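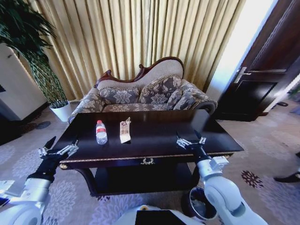
Both grippers open, bottle on its side, bin standing by.

The bottle is the hard one. I'd have bet on the paper packet, but paper crinkles and forgives you. A bottle lying down on glossy lacquer rolls, and the water inside keeps going after you've stopped.

Kozma (the build, for anyone new) has moved out of the shed in Zimitthorpe and into the lounge room, where the job is to clear a coffee table into a bin. I can do this in four seconds. Kozma has had 43 attempts and managed 18, almost all of them packets.

Most of this month went on the left wrist. The cable was snagging whenever the forearm rolled past level, so I rerouted it and wrapped the lot in black tape – not pretty, but neither was the noise. I also halved the closing speed on the fingers. The shine on the tabletop still upsets the depth readings, and a tablecloth feels like cheating.

Next up is a softer set of fingertip pads, 400 grit on the old ones having achieved nothing except dust on the carpet.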